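Speaker notes - Sorting and pairing socks in a shared laundry
Session 2, afternoon. Slides plus a bag of samples. Keep the bag closed until the section on cuffs.

Opening. State the scope: socks between the dryer and the drawer. Washing temperature and detergent are out of scope and belong to the Cullano handout.

Give the figures from the October count at the Vimer residence. 1,069 socks came through the sorting table. 38 had no partner at the end of the month. Do not convert to a percentage on stage; the number is on the handout and people argue with it.

Point one: sort on the cuff first. Most people sort on overall color, and color is a poor key under warm light. The cuff carries more information per inch than the foot does. Look at rib width, stripe order and whether the stripe ends are square or slanted. On sport socks, check for small knitted marks on the body. Chevrons are useful when they run one way, as they give the sock a direction and make it quicker to lay flat.

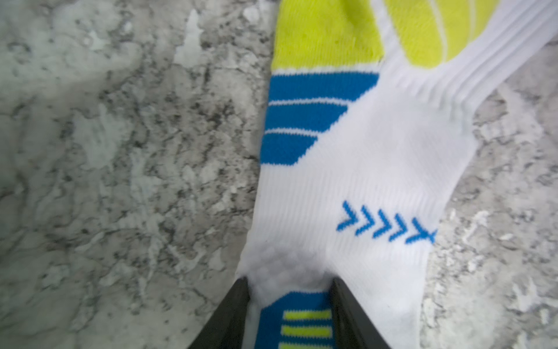
Sombat Wiriya: we tried sorting on the cuff at Collet and it fell apart with plain black dress socks, where every cuff is the same. What is the second key?

Answer to give: length of the ribbed section, measured against the edge of the table, then wear at the heel. Plain dark socks are the slow case and should be held back until everything patterned has gone. If the batch is over 100 pieces, split the dark ones into two groups by thickness before measuring anything.

Point two: the holding basket. One basket, shallow, with slotted or perforated sides. A deep hamper hides the bottom layer and you end up sorting the same socks twice. The basket is for singles that have been examined and are waiting for a match. Unexamined socks stay out of it.

Lay each single out flat in the basket, full length. A balled sock has to be opened again before it can be compared. Patterned ones go down with the pattern up. Argyle is the example to use here: diamonds in two browns on cream read clearly at arm's length when flat, and turn into a generic brown sock when bunched. 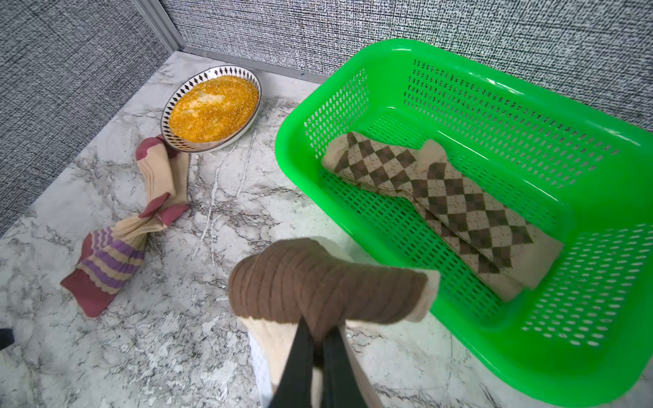 Capacity. A shallow basket takes one layer. When the layer is full, stop adding and clear it by matching what is there. The Flelow method allows a second layer with a cloth between. I have tried it and do not recommend it - the cloth moves and the lower layer gets forgotten.

Folded cuffs. Unfold them before comparing. A cuff turned down on one sock and up on the other changes the apparent length enough to reject a good pair. This accounted for several of the false singles at Vimer, which were paired later by hand.

Point three: the surface. Household sorting is mostly done on a table that has other work on it. Plates, spice jars, a toy, a sheet of paper. The advice to clear the table first is correct and is rarely followed, so plan for partial clearing. Move food to the back. Keep the basket within reach and leave a strip at the front wide enough for one sock laid straight.

Crumbs matter more than clutter. Ribbed knit picks them up and they travel to the drawer. If there are any, wipe before the first sock goes down, and shake out any cloth over the sink.

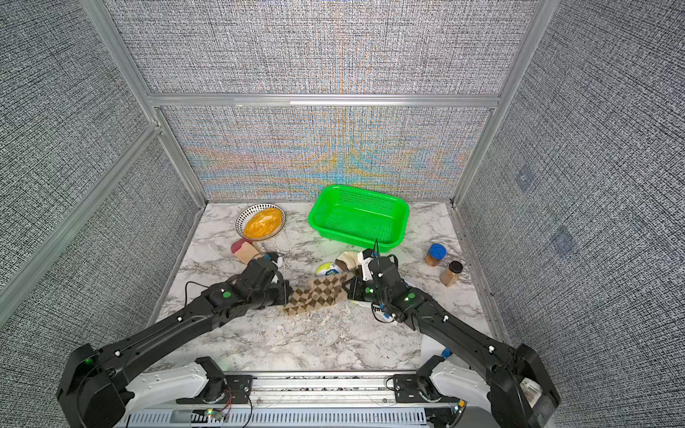 Checked cloths and dish towels often come out of the same dryer load. Pull them at the start, fold them and put them to one side. They are large, they cover small items, and a sock under a towel is the usual explanation for a missing partner. Check inside pillowcases for the same reason.

Point four: retention of singles. Keep an unmatched sock for three wash cycles, then move it to the rag box. For a shared laundry handling more than 200 pieces a week, extend this to five. Label the box with the month only.

Demonstration, if time allows. Open the bag, tip it out, ask for two people from the front row. First pass by cuff, second pass by rib length. Time both passes and write the times on the board.

Handouts are by the door. Collect the samples before the break.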